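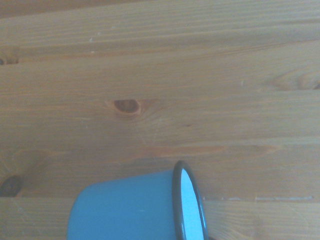 Fodley, July

Camping season is on and I have been elbow-deep in the enamel box again, so this month's tips are all about looking after the stuff. I love enamelware! My gran bought her first set in 1967 and two of the plates are still in my cupboard, a bit battered around the edges but perfectly good for toast.

Tea stains first, as that's what everyone writes in about. Put a heaped teaspoon of bicarb in the mug, add just enough water to make a paste, and rub it around with a soft cloth (an old T-shirt is brilliant). Leave it while you do the rest of the dishes, then rinse. For really stubborn brown rings, fill the mug with warm water and a spoonful of bicarb and let it sit overnight. No steel wool, please. It dulls the glaze and the next stain grabs on twice as hard.

Burnt porridge in an enamel pot? Let the pot cool down completely before it goes anywhere near water. Then cover the burnt bit with water, add 2 tablespoons of bicarb, and simmer it gently for ten minutes. Most of it will lift with a wooden spoon. I did this to a stockpot I'd honestly given up on and could have danced around the kitchen.

Chips are the other big question. A chip on the outside or on the rim foot is fine, but dry it well and rub on a dab of cooking oil so it doesn't rust. A chip on the inside means the piece retires from food. Mine become pots for parsley and chives, with a few holes drilled in the bottom, and they look gorgeous on the back step.

Tia Sugden from over Craddock way wrote to ask about rust spots on a roasting dish. Half a lemon dipped in salt, Tia, and a bit of elbow grease! Rinse, dry it in a low oven, and oil any bare metal.

A few odds and ends:

Stack plates with a sheet of paper towel between each one.

Hang mugs on hooks if you've got the wall space. Mine are 40 mm cup hooks from the hardware shop, screwed into a leftover fence paling, and they've held up beautifully.

Wooden spoons and silicone spatulas only. Keep the metal whisk for the mixing bowl.

Don't put an empty enamel pan on a hot burner, even for a minute.

Next month: getting candle wax out of a tablecloth, and my favourite way to sharpen kitchen scissors.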